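Handheld gripper data: policy works with no basket, falls apart near the wire basket. Bad demos or bad split?

Asked by plirnura_bench in Manipulation / Imitation learning
4 replies, 613 views

Hi all. Second year, first time doing imitation learning for real. Trying to reproduce a result from our own lab (internal report, Besik, no public link sorry) where a policy trained only on handheld gripper demos does pick and place into containers. Wrist camera only, no external view.

What I have: 91 demos, two hand-held grippers, white table, a few different containers. Trained for 60 epochs. Same network as the report, same image size, did not touch the learning rate.

Open table is fine. Object to a marked spot, works most tries, I'm happy with that. As soon as the target is the mesh basket it goes wrong. The arm drifts over to the basket, slows down, and then either stops short of the rim or goes in way too low. Never the same way twice. Solid plastic tub of a similar size = no problem at all, so it isn't just "containers".

Here's a view from one of the basket demos so you know what the policy gets to see.
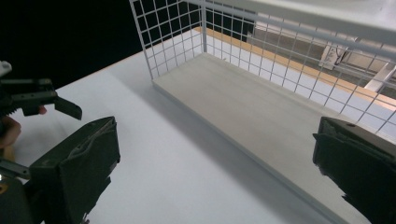 Basket demo, wrist view, fingers open at the front edge.

White wire on a white table, I know. My labmate says collect more, my advisor says look at the data first. Things I checked already:

- gripper width signal lines up with the video, no lag I can see
- pose tracking doesnt jump in the basket demos
- train loss looks normal, validation loss also looks normal, this is what bugs me

So what do I do, more demos or change something? And how would I even tell which one it is. Thanks in advance

Answer 1 (accepted)

Your validation loss is lying to you, start there. How did you split? If you split by frame and not by whole demo, the held-out frames are next door neighbors of training frames and of course the loss is nice. Split by demo. Better, hold out one whole container and see what happens.

Then the basket itself. From that view I can see right through the side to the stuff behind the table, wooden strip, wall, some white things. So the pixels where the rim ought to be are mostly background. With the solid tub the wall blocks all that. My guess is the network learned "where is the background relative to the grid" and any shift of the table or the base at test time breaks it. Also the floor panel and the tabletop are both pale, so not much to judge height from. The shadow next to the panel may be the best depth cue in there, and if your lights at test time are different, well.

Cheap test before you collect anything. Hang a sheet behind the basket and run it again. Do it 4 times with the sheet and 4 without, same start pose. If it changes a lot it's the background. If it still stops short you have some other problem, probably height.

If it is background: random crops wont save you. Record the same task with the table turned, different junk behind it, different lamp. You want variety, a big pile of the same demo from the same spot gets you nothing. We did this at Jellcombe with a dish rack and a small set from many setups beat the large set from one.

One more thing, you've got a second gripper and a hand in view at the upper left. Is that there in all the basket demos? In the tub ones too? At test time is there a hand there? Probably not. Mask it or make sure it comes and goes across both sets.

Answer 2

had this with a wire shelf. painted the top edge of it orange, worked after. not very scientific

Comment from plirnura_bench: lol can't paint it, the report says unmodified objects

Answer 3

Agree with the split thing. Would add, look at how your demonstrators approach. If one person comes in from above and the other slides in low over the front edge you have two modes, and a plain regression head will average them. Average of over and under is straight into the rim. Plot end effector height against distance to basket, all demos on one plot, takes ten minutes. Are you using the diffusion head or the plain one? You didn't say. Hubert Makowska posted a plotting script for this in the Villalobos thread, should still be up.

Comment from plirnura_bench: Plain one. Split was by frame, yes, embarassing. Redid it by demo and validation loss goes up after the first few epochs, so there's that. Height plot also has two bunches, high and low. Sheet test tomorrow if I can get the arm, will update

Comment from Answer 1: do the sheet test before you swap the head, otherwise you wont know which one fixed it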